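About Stiltis

We started at a kitchen table in Mosville, sorting out my sister's jewelry drawer on a rainy Saturday. Bracelets knotted together, hair ties everywhere, one earring of everything. Took us till dark. Now we do it for other people — bedrooms, dressers, bathroom shelves, the small stuff that never gets a place of its own.

No big systems. No label maker unless you beg. We like shallow trays, one layer deep, so you can see what you own and grab it on the way out the door.

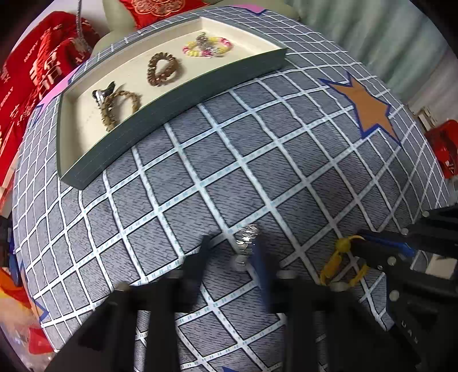

Beaded bracelets and a coiled hair tie, one tray.

Most first visits go the same way. Everything comes out onto the bed, you tell us what you wear, the rest goes in a bag for you to decide on later. We dont throw anything out. A bedroom takes up to 3 hours, closets more, and kids' rooms are their own thing (call first).

Who we are: Anqi Tan does the visits and most of the talking. Graham Ellwood builds drawer inserts, measures everything twice, drives the van. Tímea Simon restrings broken bracelets — bring the beads in a jar, even if a few are missing. I do the bookings and the trays.

We cover Mosville and Burkmont. Further out, ask. New this March: restringing drop-off at the shop, weekday mornings, side door, knock loud becuase the bell is quiet.

— Ultan Kinsella

Stiltis, 734 Burkmont Road, Mosville | Contact | © Stiltis | Back to top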